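Pine Blocks – Stock Gallery
5/26/25
By Forough Babaei

Print this page | E-mail this page

The Stuton workshop cuts its display blocks from softwood offcuts, in lengths up to 27 inches. They are used under shelves, as bookends and as spacers in the Hidayat cabinets. All stock listed on this page is sold bare, with no oil, wax or paint. Grain is matched by eye within a set of 8 – color is not matched, and sets cut in August tend to run darker.

Ends are sawn square and the corners eased by hand with fine paper. Small knots and pits are accepted on any face if they are sound. Loose knots are rejected at the saw. Order code for the tall pattern is Drundeteck 92.

Tall pattern, unfinished pine. Fine grain runs the length of the face, with two small dark specks near the upper right edge.

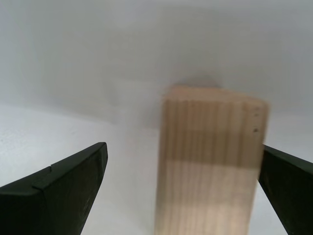 Can the blocks be stained at home?
Pine takes stain unevenly, so brush on a thin coat of sealer first and leave it overnight. Test the color on an underside – end grain will come out darker than the face.

Contact: Stuton workshop office | © Stuton | Back to top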